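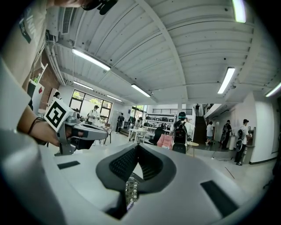 # What We Write Down Before We Go Shopping

Final report, everyday writing seminar, July 2024

## How the project started

My grandmother wrote her grocery lists on the backs of envelopes, in the order she would walk through the store, and when I was little I was allowed to cross things off with her pencil. I thought everybody did it that way until I moved into a shared apartment in Lollmont and found a list on the fridge that said "milk, NOT that one, the other one, cheese??" So when our seminar was asked to pick a kind of writing that never gets published, I already knew which kind I wanted (and my group was very patient about it).

Our question was a simple one: who is a shopping list written for, and can you tell from the words alone?

## Collecting the lists

We put shoeboxes with a slot in the lid near the exits of three stores, with permission from each manager. Preketti is the big supermarket by the bus station, Zaster is the discount place across the river, and Vũ is a small family market with wonderful herbs. A note on each box asked people to drop in their list if they were done with it. We left the boxes out through April and ended up with nearly 300 lists, far more than we had dared to hope for.

We set aside anything with a phone number or full name on it. Everything else was typed up exactly as written, spelling and all, which took a lot of evenings and a fair amount of tea. We also interviewed 19 shoppers, most of them at the little café table inside Preketti.

## Lists for one reader

The lists people write for themselves are very short and, to an outsider, close to a secret code. One of my favorites reads, in full, "bread, blue, Dad's thing." Quantities are mostly missing. Brands hardly ever appear, and a single word like "soup" can stand for a whole evening's plan. Several of our interviewees laughed when we asked what an item meant and then needed a moment to remember.

## Lists for somebody else

Once another person has to do the shopping, the tone changes completely. We sorted out 40 lists that were clearly meant for someone else, and they are full of brackets, underlining, backup choices and small kindnesses. "Get yourself something too" turned up on 2 of them, and I will admit that I got a bit sentimental over the typing. 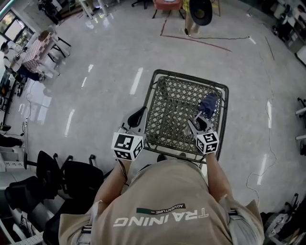
A shopper at Zaster told us that she had stopped writing lists for her husband altogether, and that she missed it, as it had been the only letter he ever got from her. We hadn't thought of a list as a letter before that, and it sent us back to reread the whole pile.

## What we would do differently

The boxes only caught paper, so everyone with a list on their phone is missing. We would also ask people to mark whether the list was their own, as we had to guess from the wording and surely guessed wrong now and then. The typed lists are in a binder in the seminar room, sorted by store, and the Vũ section is the one to read if you are hungry.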